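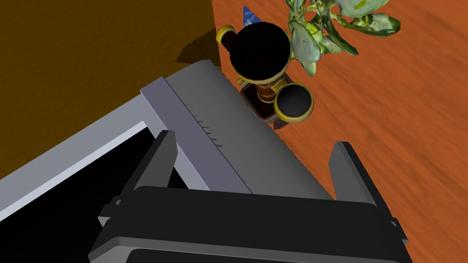
머그 스탠드 근처의 회색 가전

올릴리 발효학교 소개

올릴리(Ollilley) 발효학교는 집에서 빵을 굽고, 채소를 절이고, 장을 담그고 싶은 사람들이 모여 배우는 작은 학교입니다. 처음 오신 분들은 이름을 보고 연구소 같은 곳이냐고 묻기도 하시는데요, 저희는 어디까지나 부엌에서 쓰는 발효를 가르칩니다. 밀가루와 물을 섞어 두었더니 다음 날 부풀어 있고, 소금에 절인 양배추에서 보글보글 소리가 나는 걸 들으면 몇 년을 해 온 저희도 아직 신이 납니다!

학교의 시작은 빵이었습니다. 설립자 알바르 할보르센이 호밀빵을 굽던 작업실에 이웃들이 하나둘 찾아와 발효종을 나눠 달라고 했고, 나눠 준 발효종이 자꾸 죽는다는 하소연이 이어졌습니다. 그래서 저녁 7시에 모여 밀가루 먹이는 법부터 같이 해 보자고 한 것이 첫 수업이 되었지요. 그날은 교재도 없었고 저울도 모자라서 둘씩 짝을 지어 썼습니다. 지금도 반죽 수업에서는 둘이 저울 하나를 씁니다. 옆 사람 반죽을 자꾸 들여다보게 되는데, 그게 공부가 꽤 됩니다.

그때 나눠 준 발효종이 지금도 살아 있습니다. 이름은 불타흐(Vultach)이고, 호밀로만 키웁니다. 조금 느리고 신맛이 또렷한 편이라 흰 밀빵만 구워 온 분들은 처음에 당황하시지만, 하룻밤 냉장 발효를 거친 반죽을 한 번 구워 보시면 대부분 이 녀석 편이 되십니다. 빵 과정을 듣는 분은 첫 시간에 불타흐를 한 숟가락씩 받아 가고, 과정이 끝날 때까지 각자 키웁니다. 같은 종에서 출발했는데도 마지막 시간에 모아 놓고 냄새를 맡아 보면 집집마다 다 달라요. 요구르트 같은 것도 있고 풋사과 같은 것도 있습니다.

지금까지 정규 과정을 마친 분은 1,697명입니다. 가게를 연 분도 있고, 한 달에 한 번 식빵 한 덩이를 굽는 것으로 충분하다는 분도 있습니다. 저희는 양쪽 다 반갑습니다.

무엇을 배우나요

과정은 크게 빵, 채소, 장과 식초로 나뉩니다. 순서대로 들으실 필요는 없습니다.

빵 과정은 발효종 키우기에서 시작해 호밀빵, 통밀빵, 그리고 기름과 달걀이 들어가는 부드러운 반죽까지 갑니다. 첫 달에는 일부러 한 가지 빵만 굽습니다. 물의 양을 바꾸고, 온도를 바꾸고, 기다리는 시간을 바꿔 가며 똑같은 빵을 굽고 또 굽습니다. 지루할 것 같지만 썰어 놓은 단면을 비교하는 시간이 제일 시끄럽습니다. 심화반인 산드베리(Sandberg) 반은 통곡물과 불린 씨앗을 다룹니다. 반죽이 질고 손에 많이 붙으니 소매 짧은 옷을 입고 오세요.

채소 과정은 절임입니다. 양배추와 무, 오이, 당근을 중심으로 하고 철마다 나오는 것을 더합니다. 소금물 농도를 계산하는 법을 가장 먼저 배웁니다. 물 1,000그램에 소금 30그램이면 3퍼센트 소금물이라고 부르는, 아주 단순한 계산입니다. 이걸 손에 익혀 두면 레시피를 외우지 않아도 됩니다. 김치는 따로 한 달을 잡아서 합니다. 집안마다 하는 방식이 워낙 달라서, 수업이라기보다 수강생들끼리 서로 가르치는 자리에 가까워질 때가 많습니다(작년에는 젓갈 이야기만 한 시간을 했습니다).

장과 식초 과정은 제일 깁니다. 메주를 띄우고 장을 가르는 일은 계절을 따라가야 하고, 과일 식초도 재촉한다고 빨라지지 않습니다. 그래서 이 과정은 띄엄띄엄 모입니다. 중간에 자기 항아리가 궁금해서 수업이 없는 날 들르는 분들도 계신데, 언제든 괜찮습니다.

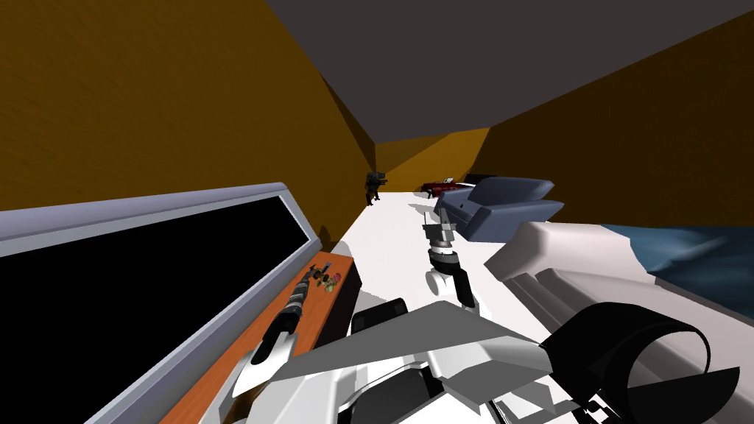 발효를 한 번도 해 본 적이 없는데 들을 수 있나요?

처음 하시는 분을 기준으로 모든 기초반을 짰습니다. 저울을 읽을 수 있고 손을 깨끗이 씻을 수 있으면 준비가 된 것이고, 재료와 용기는 학교에서 마련합니다. 다만 심화반은 기초반을 마쳤거나 집에서 발효종을 꾸준히 키워 본 분께 권합니다.

저희가 가르치는 방식

발효 수업을 찾아다녀 본 분들은 아시겠지만, 정해진 시간 안에 완성품을 들고 나가는 수업이 참 많습니다. 저희는 그렇게 하기가 어렵습니다. 반죽은 네 시간이 걸릴 때도 있고 일곱 시간이 걸릴 때도 있으니까요. 대신 수업을 이틀에 걸쳐 하거나, 단계마다 미리 준비해 둔 반죽을 꺼내서 앞뒤를 이어 보여 드립니다. 자기 반죽은 집에 가져가서 마저 발효하고, 아침에 구운 결과를 다음 시간에 들고 옵니다.

망친 것도 꼭 가져오시라고 합니다. 납작하게 퍼진 빵, 물러진 오이, 표면에 하얀 막이 생긴 절임까지 모두 좋은 교재입니다. 하얀 막은 대개 효모가 만든 것이라 냄새를 확인하고 걷어 내면 되는 경우가 많지만, 털이 난 것처럼 보이거나 색이 도는 곰팡이는 통째로 버립니다. 이 구분은 첫 달 안에 모두가 할 수 있게 되는 것을 목표로 합니다. 안전에 관한 부분은 저희도 양보하지 않습니다. 산도를 재는 법을 배우고, 의심스러우면 버리고, 기름에 담그는 마늘 같은 것은 상온에 두지 않습니다.

기록도 많이 합니다. 수강생마다 공책을 한 권씩 두고 실내 온도, 소금의 양, 시작한 시각, 맛을 본 느낌을 적습니다. 처음에는 다들 귀찮아하세요. 그러다가 겨울이 와서 반죽이 꿈쩍도 안 하면 여름 기록을 뒤적이게 되고, 그때부터는 글씨가 빽빽해집니다. 저희 학교의 레시피 모음도 이 공책들에서 나왔습니다. 지금은 78가지가 실려 있고, 그중에는 저희가 생각지도 못했던 것(볶은 보리를 넣은 당근 절임, 정말 맛있습니다!)도 들어 있습니다.

한 반의 인원은 여덟 명을 넘기지 않습니다. 대기가 길어져 죄송할 때도 있지만, 반죽을 만져 보며 한 사람씩 이야기하려면 그 이상은 힘듭니다.
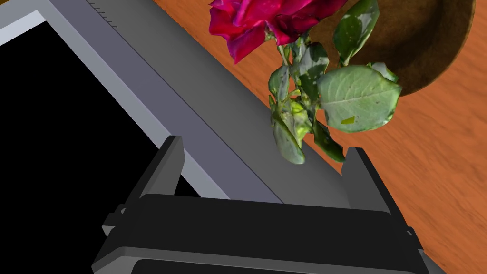 함께 일하는 곳들

곡물은 라니에르(Ranier) 농장에서 옵니다. 호밀과 오래된 품종의 밀을 키우는 곳인데, 주문을 넣으면 그때 제분해서 보내 줍니다. 갓 빻은 가루는 물을 훨씬 많이 먹어서 책에 적힌 숫자대로 하면 반죽이 뻑뻑해집니다. 수강생들이 제일 먼저 부딪히는 문제이기도 하고, 가루를 손으로 느껴 보는 법을 배우기에 이만한 계기도 없습니다. 가을에는 농장으로 하루 견학을 갑니다. 밭을 걷고, 제분기를 구경하고, 점심으로는 각자 구운 빵을 꺼내 나눠 먹습니다. 9월 견학은 신청이 빨리 차니 소식지를 눈여겨봐 주세요.

채소는 계절에 따라 여러 농가에서 받습니다. 모양이 고르지 않은 무나 겉잎이 상한 양배추도 기쁘게 받습니다. 절임에는 아무 문제가 없고, 다듬는 연습까지 할 수 있으니 일석이조입니다. 다듬고 남은 것들은 식초 과정에서 쓰거나 퇴비로 돌려보냅니다.

작은 도서 모음도 있습니다. 발효에 관한 책과 잡지, 그리고 졸업생들이 두고 간 공책을 누구나 꺼내 볼 수 있습니다. 대출은 수강생만 됩니다. 책장에 반죽이 묻어 돌아오는 일이 흔한데, 그런 쪽이 대개 제일 쓸모 있는 쪽이더군요.

앞으로 하고 싶은 일

가장 마음을 쏟고 있는 일은 어린이 수업입니다. 아이들은 냄새에 솔직하고 기다리는 것을 의외로 잘합니다. 병에 자기 이름을 적어 두면 올 때마다 뚜껑부터 들여다봅니다. 지난 학기에 시범으로 열었던 요구르트 수업에서는 숟가락 하나로 우유 한 통이 변한다는 사실에 다들 소리를 질렀습니다. 그 수업을 네 번짜리 정규 과정으로 늘리고, 부모님이 함께 앉는 반도 따로 열 생각입니다. 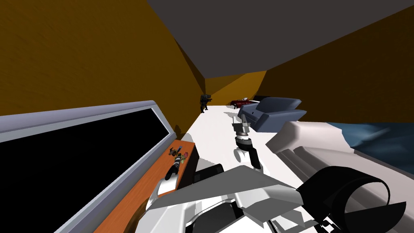
그러면서 집에 병을 둘 자리가 마땅치 않은 가정을 위해 학교 선반을 빌려주는 것도 준비하고 있습니다. 이름표를 붙여 두고 지나가다 들러서 맛을 보고 가면 됩니다. 한 칸에 한 달 4,000원을 생각하고 있고, 수강생이 아니어도 쓸 수 있게 하려 합니다. 절임 병은 서늘하고 온도가 잘 변하지 않는 자리를 좋아하는데 요즘 집에서는 그런 곳을 찾기가 쉽지 않더라고요.

발효종 나눔도 계속합니다. 불타흐를 말려서 보관하는 법을 익힌 덕에 이제는 우편으로도 보낼 수 있습니다. 편지와 함께 보내는데, 물을 부어 깨우고 나서 첫 빵을 구우면 짧게라도 소식을 주세요. 답장은 꼭 합니다. 멀리서 온 편지는 수업 시간에 같이 읽기도 합니다.

찾아오시려면

학교는 오전 10시에 문을 열고, 저녁반이 있는 날은 밤 9시까지 불이 켜져 있습니다. 구경만 하셔도 좋습니다. 오후 3시쯤에는 그날 구운 빵이 식어 있을 때가 많으니 그 시간에 맞춰 오시면 맛을 보실 수 있어요. 질문이 있으시면 만들고 계신 것을 병째로 들고 오셔도 됩니다. 다만 뚜껑은 살짝 느슨하게 닫아 주시고, 한여름에는 출발하기 전에 가스를 한 번 빼 주세요.

수강 신청은 학기가 시작되기 한 달 전에 엽니다. 마감된 반에는 대기 이름을 올려 둘 수 있고, 자리가 나면 순서대로 연락드립니다.

올릴리 발효학교
설립자 알바르 할보르센과 강사 일동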